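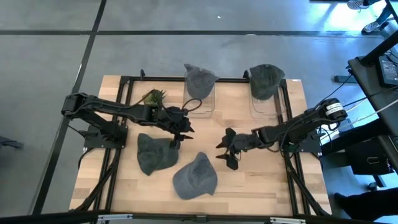
Accessories and Millinery: Structured Headwear
Unit 7 Handout: The Baseball Cap
Instructor: Erzsébet Halász

Students are expected to know the following terms before the practical session.

Crown: the domed part of the cap, cut in panels and joined by seams.
Brim: the stiffened front piece, also called the bill or visor. Parallel rows of stitching hold the cover fabric to the insert.
Twill: a weave with a diagonal rib, common in caps because it keeps its shape.

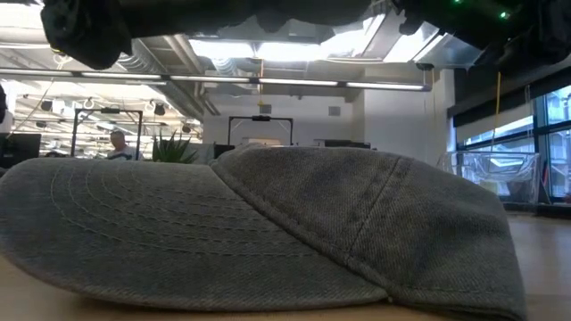 Figure 1. Gray denim cap on its side, showing brim stitching and a raised crown seam.

Display and storage. A cap placed on a stand should carry its weight on the crown. Caps must not be stacked brim over brim or folded at the front panel.

Assignment. Draw one cap from the side and label the seams and stitching rows. The drawing counts for 50 points and is submitted to Tiago Mendes in Room 536.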